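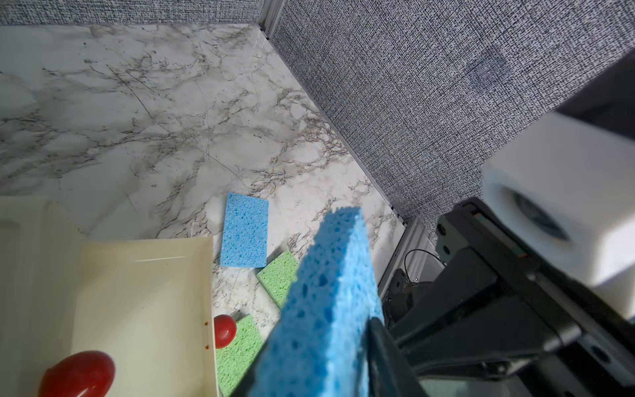 Drolten publishes results of February survey on body image and access to care

19 May 2023

Drolten, a mental health research group, has published the findings of a survey of adults who report lasting distress about the form or function of their own body. The survey opened in February and was completed by 1,917 people. After duplicate and partial entries were removed, 1,538 responses were kept for analysis.

Respondents filled in a questionnaire of 35 items on the age at which distress began, its effect on work and sleep, and any contact with health services. A further 400 adults without such distress completed the same items as a comparison group.

The report finds that many respondents had waited several years before raising the matter with a doctor. Fear of ridicule was the reason given most often. The survey relied on self-report and was not designed to establish a diagnosis or to measure how common any condition is.

"The data describe delay in seeking help. They do not explain the cause of the distress, and the report makes no claim on that point," said Žofie Kolář, lead author.

Prodromos Petridis, head of methods, said a follow-up questionnaire would go to respondents who had agreed to further contact. It will use the Gernov scale, a shorter measure of daily functioning.

The full report, questionnaire and anonymised tables are available on request from the Drolten press office.

Ends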